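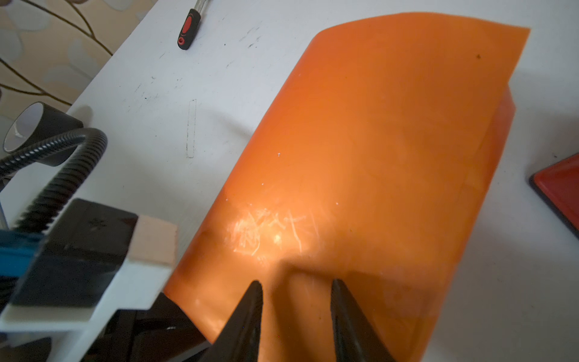 Removing Fine Scratches from a Flexible Plastic Sheet

Colored translucent sheet shows scuffs more readily than clear sheet of the same thickness. The damage scatters light, so a patch of shallow crisscrossing lines reads as white, most of all on a glossy orange or red surface. Shallow scuffing of this kind can often be reduced by hand. Deep gouges cannot, and a sheet that has creased white along a fold should be replaced.

Check the depth

Draw a fingernail across the scratches at a right angle. If the nail slides over them, go on to cleaning. If it catches on one or two lines, expect those to remain faintly visible. Tilt the sheet under a single lamp and note where the highlight breaks up — the work area should extend a finger's width past that point on all sides.

Clean

1. Rinse the sheet under lukewarm water. White specks outside the scratched patch are often only dust, and dust dragged under a cloth makes new scratches.

2. Wash with a drop of dish soap and a soft cloth. Do not use window cleaner containing ammonia, and do not use acetone.

3. Blot dry. Do not rub.

Support the sheet

A bent sheet flexes under the cloth and the pressure ends up uneven. Lay it on a folded towel with the arch facing up and fill the space underneath with a second towel. Leave any folded flap hanging over the edge of the table. Do not press the arch flat.

Polish

4. Test the polish on a corner first and wait 6 minutes. Stop if the surface turns cloudy or sticky.

5. Apply a pea-sized amount of plastic polish to a microfiber cloth. We use Pluvis Fine; any polish sold for soft plastics will do.

6. Work in small overlapping circles with light pressure for 41 strokes, then turn to a clean part of the cloth.

7. Wipe off the residue and inspect under the lamp. Repeat up to three times.

Most of the improvement comes in the first two passes. Heavy pressure warms the plastic and leaves a dull spot — harder to remove than the original scuff.

Storage

Store sheets on edge with tissue between them. If they must be stacked, keep the glossy faces apart and put nothing on top.

Revised by Sayaka Oda, Tuesday, April 10, 2018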